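Jelov Pantry Share: Packing Questions

Which box should I use?
A shallow cardboard tray or cut-down carton with low walls on all sides. High walls encourage stacking, and stacked fruit bruises. The box must be dry and free of grease. Pen marks and old printing on the cardboard do not matter.

Can fresh produce and wrapped items share a box?
Yes, provided the fresh produce is whole and has an unbroken skin. Cut fruit is not accepted in any box, wrapped or otherwise.

How many layers are allowed?
One. If the items do not fit in a single layer, start another box. The maximum is 3 boxes per household per drop-off.

Do dates need refrigeration?
Not for the time they spend with us. Soft dates are sticky and will pick up fibers from bare cardboard, so put a sheet of baking paper underneath if they are unwrapped. Firm, dry dates can be placed directly in the box.

Should tomatoes be chilled first?
No. Store them at room temperature and pack them last. A tomato with a split skin should be left out.

Can citrus touch other fruit?
Yes, for short periods. Check each piece for soft spots before packing. A single moldy orange can spoil its neighbors, and in June this happens quickly. Mitali Liyanage inspects boxes on arrival and will remove any doubtful piece.

Do I have to fill the box?
No. A partly filled box is accepted. Leave some open cardboard on one side so that items can be shifted during inspection without lifting everything out.

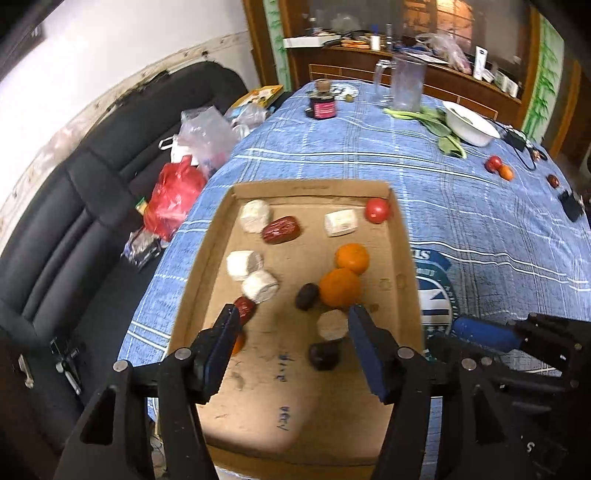

Round items roll when a box is carried at an angle. Place them against a wall or against each other, with the heavier pieces low if the box will be tilted on stairs.

What is the weight limit?
The Matar shelves are rated at 31 pounds per bay, and each bay holds 2 boxes. Keep each box under half of that figure.

When can boxes be dropped off?
Between 9 a.m. and noon at the Ukum Street entrance. The Gromon entrance is for collection only — boxes left there are not logged.

Are boxes returned?
Only on request. Write your name on the outside wall and tell Roland Entwistle at the desk when you hand the box in. Unclaimed boxes are flattened and recycled at closing time.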